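4.2 What got written down and what didn't

I went into the handover notes expecting them to be dull, and plenty of them were. A commander leaves, another one arrives, there's a parade and some cake, and somewhere in between a folder changes hands. I had 37 of these folders from reserve transport and supply units, most of them from the Bratport garrison and the rest from Sallow. The thickest was well over a hundred pages (mainly vehicle inspection sheets, which I read so you don't have to). The thinnest was a single page with a phone list on it, and two of the numbers were for the same desk.

My rule for sorting was simple. If a sentence told the new commander to do something, or warned them off doing something, I marked it as advice. If it only gave the state of things, like how many trucks were off the road or who was due for a course, I marked it as status. I had a third pile for sentences I couldn't place. It was bigger than I'd like, and I come back to it in section 5.

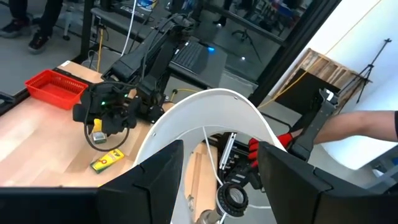 Figure 4. Black padded gripper fingers with the white shell, cable and linkage mechanism.

Status won by a mile. In 33 of the folders there was at least one full page of it, usually copied straight out of Hesoter, the records system both garrisons moved to. I say copied because the column headings were still there, sometimes running off the side of the page. Advice turned up in 18 folders, and in most of those it was a paragraph or less. The funny thing is that when I talked to the incoming commanders, the advice was what they remembered. One could repeat almost word for word a line about never booking the east ranges in August, and couldn't tell me whether the folder had listed the unit's vehicles at all. It had, twice.

I should be careful with this. People remember what's odd, and a warning about the ranges is odder than a table of tire pressures. I also only spoke to officers who agreed to talk, and I'd guess those are the ones who had read their folder in the first place! So I wouldn't lean on the interviews alone.
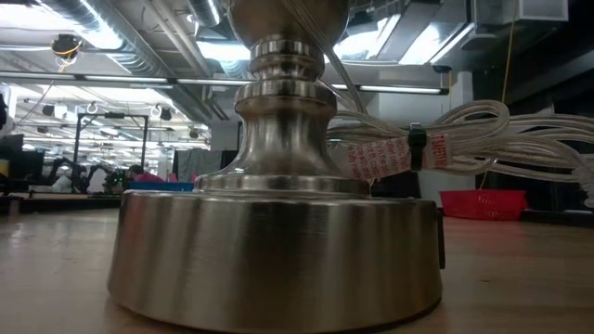 Department of Public Administration – Reserve Forces Study Group, Moynihan College

The length of the overlap mattered more than I'd figured. Where the two commanders shared the office for a week or longer, the folder was short and chatty, full of half sentences that clearly picked up a conversation the two had already had. "See what I said re: fuel" was the whole of one entry. Where there was no overlap, the folder got longer but also stiffer, as if it had been written for an inspector. I can't say which way the cause runs. A commander who likes talking may ask for a longer overlap and also hate paperwork.

Unit size did much less. I had assumed the big formations, with up to 2,000 people on the books, would produce the fattest folders. They didn't. They had staff officers who stayed put through the change, and the folder leaned on them, often by job title and room number and nothing else.

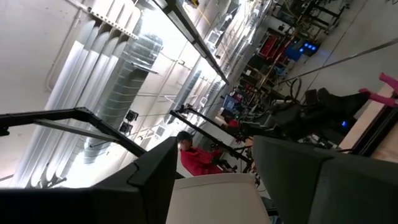
Reading the Bratport folders in order of date, I began to see that each had a main line and then a lesser one. The main line was the training year, and it ran through the middle of everything. The lesser one was usually money or buildings, and it only showed up toward the end. I came to picture it as ductwork on a ceiling – one large silver duct running through the middle, and a second, smaller one continuing farther back. In 2016 and 2017 the lesser line was nearly always the motor pool roof. The folder dated 7 Feb 2018 is the first where it becomes the main one, and the training year gets pushed to an annex. The incoming commander told me that was the part they'd have wanted by phone, weeks earlier.

The Sallow folders don't follow this pattern and I haven't tried to force them into it. They were kept on a shared template with fixed headings, and half the headings were left blank. I counted a blank heading as nothing, neither status nor advice. A second reader on the project thought a blank under "Risks" ought to count as a kind of status, and we went back and forth on it for a while before leaving it out.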